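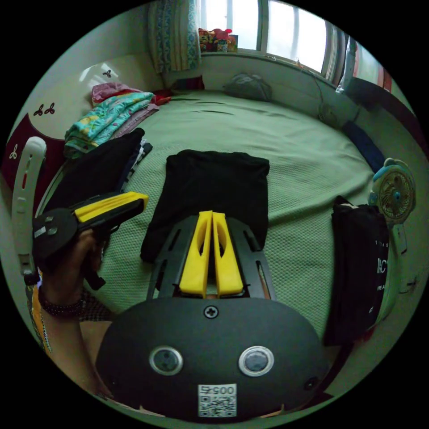

Folding and laundry: FAQ
Asivdale share house. Updated 30 October 2018

Where do I fold?
On a bed, blanket pulled flat first. Couch is too soft and the kitchen table is always sticky.

Do I have to fold everything?
Tops, trousers, kids' stuff, yes. Undies and socks no, chuck them in the drawer.

How do I fold a t-shirt?
Face down, sides in, sleeves back, then up from the hem. Flat, no lumps. Jumpers same but only once up from the hem or they go bulky.

Black things all look the same, help?
Yep. Fold them last, in daylight, near a window. Check the tag. Put darks in their own pile so you're not digging thru pinks and stripes to find them.

How high can a pile go?
Up to 15 for tees. Jumpers 9, less if they're the thick ones. Past that it topples and you get to do it again.

Can I leave piles up against the headboard?
Till bedtime. After that they end up on the floor.

What about printed fabric?
Inside out for the wash, right side out to fold. Bright colours get a cold wash the first 2 times.

How long should a load take?
Almost 16 minutes for a full basket if you don't stop to look at your phone.

Still damp. Fold anyway?
No!! Back on the airer. Folded damp = that smell. We lost a whole drawer to it in June.

Ironing?
Collars only. Board's behind the laundry door, mind the leg, it pinches.

Whose is this sock?
Odd sock tin, top of the dryer. Emptied whenever Līga gets sick of it.

Something's missing from my pile
Check the doona cover first, things hide in the corners. Then ask Līga Lukoševičius, upstairs front room. Leave a note if the door's shut, she works nites.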